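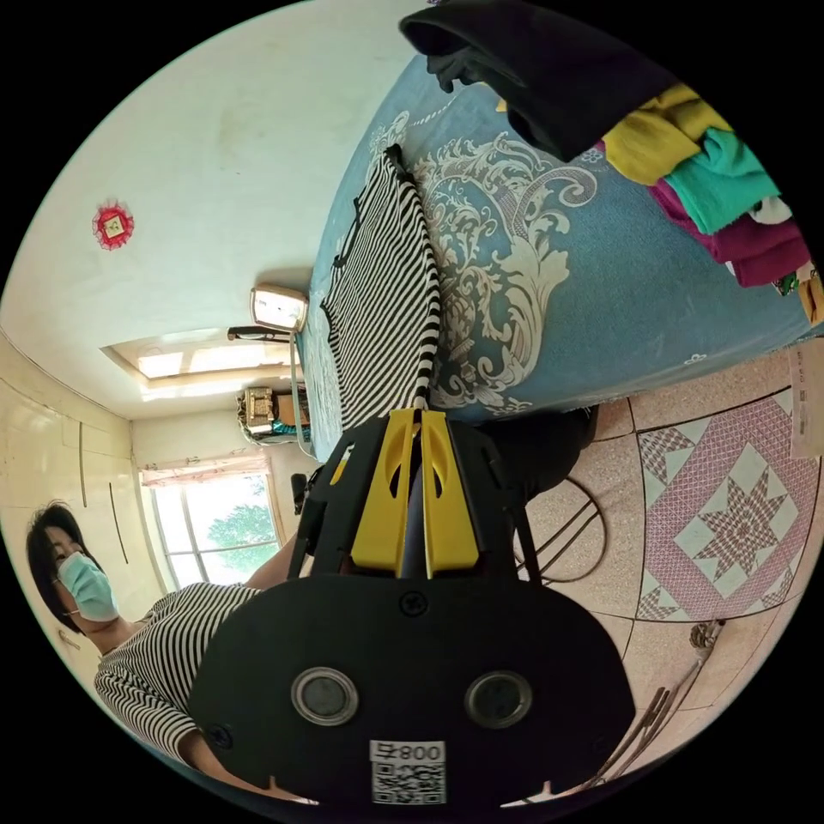 Chapter 5
Gathering Examples by Hand

Mudassar Awan

5.1 Why we begin with the examples

In the first four chapters we treated the set of examples as something already given. A file was there, we opened it, and the learning could start. In practice a person must first do the task many times, and every one of these times must be recorded in a form the learning system can use. This chapter is about that work. It is slower than the reader may expect, and many decisions in it are made before any program is run.

We will call one complete recording of a task an episode. An episode has a beginning, an end and a written goal, for instance "fold the shirt and put it on the pile." Everything between the beginning and the end belongs to the episode, also the small mistakes and the second attempts. Whether such episodes should be kept is a question to which we return in Section 5.4.

There are several ways to produce episodes. One can move the robot arm from a distance, with a second arm or with a joystick. One can push the arm directly with the hands. Or one can leave the robot out completely and give the person a gripper to hold, with a camera fixed on it. The third way is the subject of most of this chapter. Its main advantage is that it can go where a robot arm cannot easily be brought, such as a small bedroom or a kitchen on the fourth floor.

5.2 Clothes as a first task

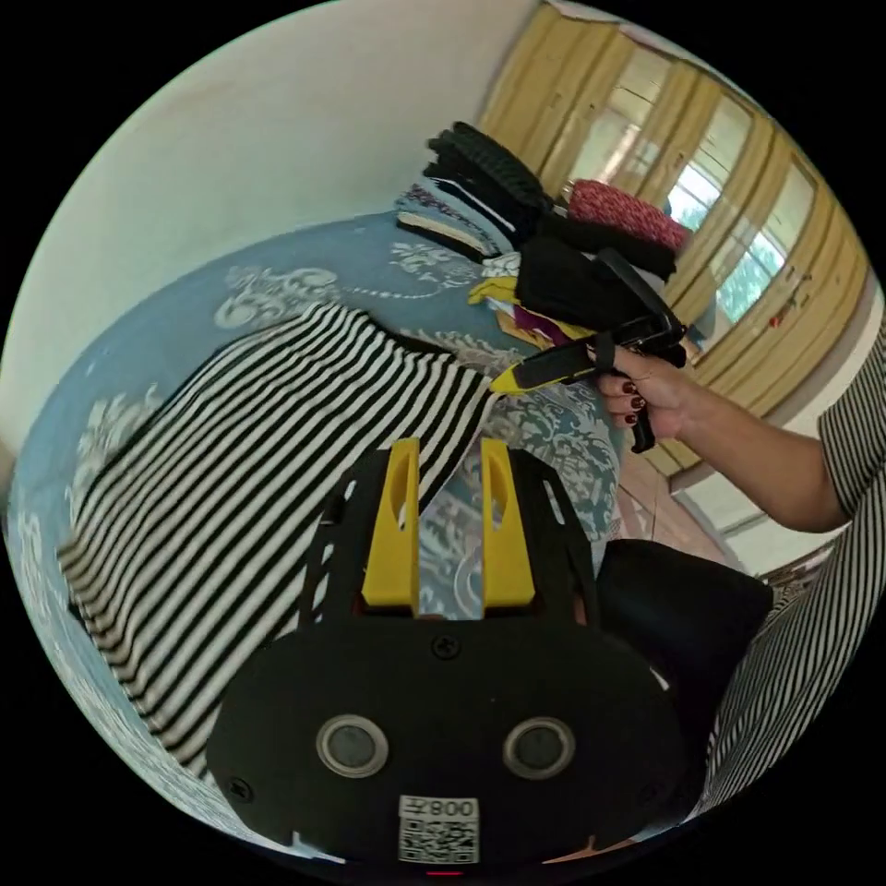
Cloth is a difficult material for a learning system, and for that reason it is a useful one to study early. A cup has the same shape before and after it is moved. A shirt has a new shape each time it is touched, and two persons will almost never lay it down in the same way. Patterns bring a question of their own. When a striped garment lies on a bedspread with large scrolls, and the person holding the gripper also wears black and white stripes, the system must learn which stripes belong to the task and which belong to the sleeve. If all the examples had a plain shirt on a plain table, it would have no occasion to learn this difference.

The place of work should therefore be chosen with the same care as the task. In the Clostlow exercises, which we use through the whole chapter, the students collected 300 episodes in ordinary homes. After checking, 218 were accepted. The remaining ones were put aside for different causes: the goal was not reached, the recording started too late, or the gripper fingers were out of view at the moment of the grasp.

It is also good to decide in advance how much should change from one episode to the next. We recommend to change one thing at a time at first, for example the garment, and to keep the bed and the light as they are. Later the room may be changed also. A collection of 1,000 episodes from a single bed can teach less than a smaller one from many homes, as we will see when we compare the Kirnell and Orakzai sets in Section 5.6.

5.3 What the reader should prepare

Before continuing, please read again the part on time stamps in Chapter 2. You will need a notebook for the episode log, with one line for each episode. Write in it the goal, the garment, the name of the person, and one word for the result. Do not leave the result for the evening. After many similar folds, the memory mixes them, and the log is then only a guess.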